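Workshop notebook, December 11, 2018

Carrying on from where I left off with the Gelta backline. Everything has to be in the van for Basport before the week is out, and as of this morning the guitar amp still hummed, one wedge still sounded like it had a sock in it and the multicore was still on the floor in a heap. Kettle on, radio off, start with the amp.

The hum first. I'd written in the last entry that I thought it was the filter caps, and I still think one of them is getting tired, but it isn't where the noise is coming from. With everything turned down it's quiet. Bring up the volume on the first channel with nothing plugged in and there it is, a nasty buzzy thing with a bit of radio on top (some sort of phone-in, very faint, quite good company). So it's getting in at the front end. I pulled the first valve and it went away, swapped in a known good one and it came straight back, so the valve's fine and I've put it back in its box and felt a bit guilty for blaming it all weekend.

Had a proper look round the input jacks with the magnifier. The shorting contact on the top one is bent so far back it doesn't touch anything when the plug comes out, which explains the noise with nothing plugged in. It doesn't explain why the band hear it with the guitar in as well! For that I had to go along the resistors, and the 68k on that input had a cracked joint at the board end. You could wiggle it with a cocktail stick and hear the crackle. Whoever was in here before me used about a thimbleful of solder on every joint except that one.

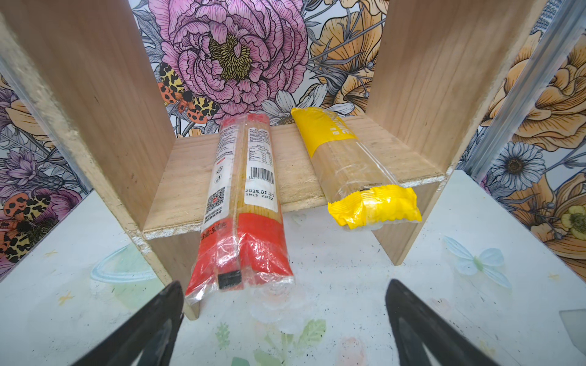

Anyway, resistor out, new one in, jack replaced with one from the drawer. I changed the second jack too while I had the nut spanner in my hand. Powered it up on the lamp limiter, lamp went bright then dimmed down the way it should, left it idling for a while and nothing got upset. Hum is now down to what I'd call normal for one of these, you have to put your ear to the cloth. Radio's gone as well, and I never did find out what they decided about the bypass.

I've left the tired filter cap alone for now. I know, I know. But there isn't one the right size in the building, and I'd sooner send it out with an old cap that works than a bodged pair of new ones flapping about on long legs. On the list for when it comes back.

Next, the wedges. The good one and the bad one side by side on the floor, same amp, same lead, a 1000 Hz tone and then a bit of a sweep. The good one is lovely. The bad one drops away as you go up and there's nothing much left where the singer's consonants would be. Swapped the horn drivers between them and the fault stayed put in the bad box, so it's the crossover, and I was really pleased about that because horn diaphragms for these cost silly money and crossovers are just bits on a board.

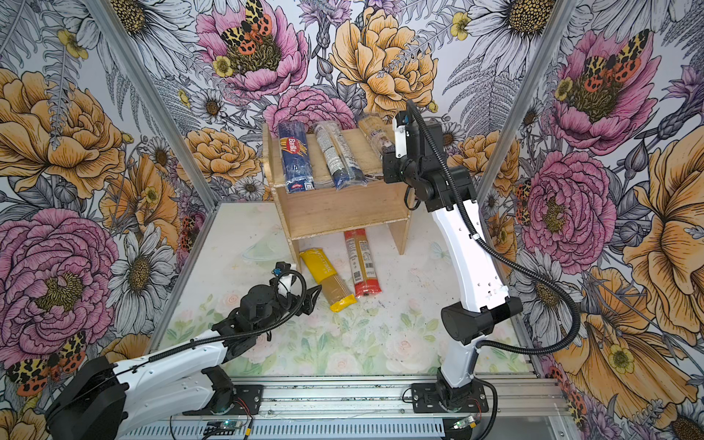 Both arms at the little plywood shelf with the pasta on it, flowery paper all round.

Crossover came out with four screws and a lot of swearing (one of them had been glued). A capacitor leg had sheared off flush with the body. It's a heavy thing and it had only ever been held down by its own wires, so every time somebody dropped the wedge off the tail lift it had a little swing. New cap in, blob of hot glue underneath, cable tie over the top. I did the same glue and tie on the good one before it learns the same trick. They match now, near enough that I had to check which was which by the sticker.

Note for anyone else who opens these: the grille foam is turning to crumbs. It gets in everything. Hoover it before you take the driver out or you'll have black muck in the voice coil gap and you'll be buying a driver after all.

Then the multicore, which I'd been putting off. The Sarpong one, the long one with the metal stage box. The report from the last gig just said "channel 2 dodgy", and that's more than we usually get, so thank you to whoever wrote that on the gaffer tape. Tester says it's fine. Tester says it's fine right up until you bend the cable a hand's width behind the box, and then pin three vanishes.
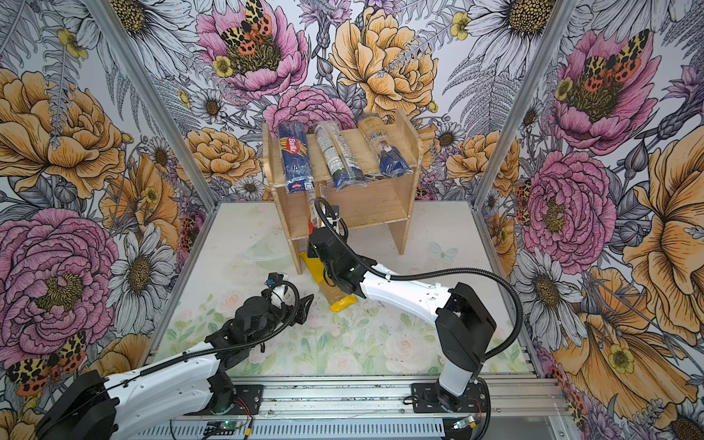 Two-tier shelf at the back, white-and-black arms on the rail along the front.

Opened the stage box and the strain relief had slipped, so all the weight of the cable has been hanging off the solder joints. Cut back past the bad bit, stripped the lot, and spent a long, quiet stretch of the afternoon remaking the whole row of channels, as there was no point doing one and waiting for its neighbour to go. New heatshrink on each. I ran out of the black and finished in yellow, which looks a bit festive. Well, it's December.

Tested every channel with the cable being waggled, sat on and finally kicked. All good. The strain relief has a new clamp and a wrap of rubber inside it so it grips the jacket properly.

Last job was the Tusero desk. I only meant to clean the faders, but it wouldn't recall the saved show from the stick and I went down a hole with that. Tried another stick, same thing. Tried a third, a tiny old one from the bottom of my bag, and it loaded straight away. So it doesn't like the newer sticks, or it doesn't like how they've been formatted, and I've not got the patience tonight to work out which. The old stick is taped inside the lid of the desk's flight case. Please leave it there, it's not for your holiday photos.

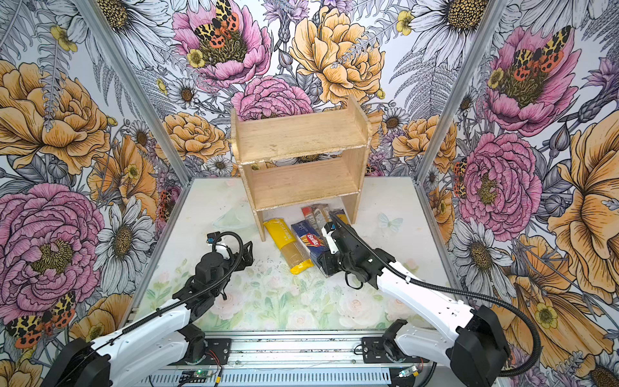

Had a think about the Basport room while the desk was rebooting. It holds 900 and the ceiling's low at the back under the balcony, and last time we were in there the people under it got all bass and no words. I want to try the pair of small boxes as a delay line this time, hung off the balcony front if the hall will let us, on stands if they won't. Need to ring and ask about hanging points. Also ask where the power is, as last time it came from a socket behind the bar that somebody unplugged for the glasswasher halfway through the support set.

Still to do:
Fader for the vocal group is scratchy even after cleaning, swap it with a spare channel.
Spare valves for the amp, wrapped, in the tool case and not in the glovebox.
Label both ends of the remade multicore. The old tape came off in my hand.
Find the other kick drum mic clip. It was on the window sill and now it isn't.
Order the filter cap and some black heatshrink.

Amp's been left on soak with a dummy load, I'll switch it off when I lock up.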